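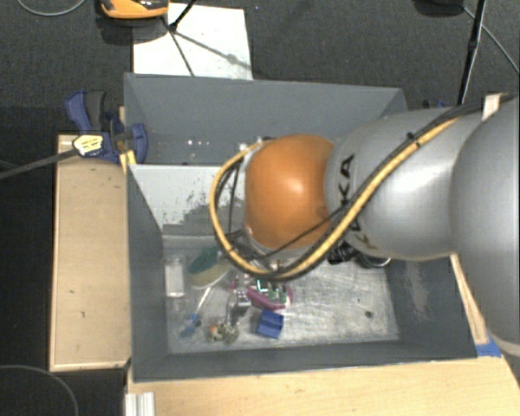
Good morning, and thank you for coming to the hardware session. My subject is how we choose a laptop for people who edit video when they travel. At Fondska we compared two machines, the Ratura and the Nastus, and I will be open about what we liked and what we did not. First, the cables. Look at the black cables that follow the thick hose around the orange joint: they go in a wide loop, with no sharp bend. Please treat your charger cable in the same way.

Price. The Ratura cost us 2112 dollars and the Nastus 1775. Our limit was 2000, so I had to ask for permission for the first one. (Pause, let them read the slide.)

Speed. We exported the same project on both, on battery and then on the charger. The Ratura needed 761 seconds on the charger. The Nastus was slower, but it stayed quiet — for me this matters in a hotel room at night.

Screen. Both are bright enough near a window. The colors on the Nastus were a little warm until we calibrated it.

Keyboard. I prefer the Ratura. The arrow keys on the Nastus are too small for my fingers.

Ask who in the room edits on battery. Then go to the MacLeod dock — say that it worked with both machines, but only after a firmware update. Questions at 11:40.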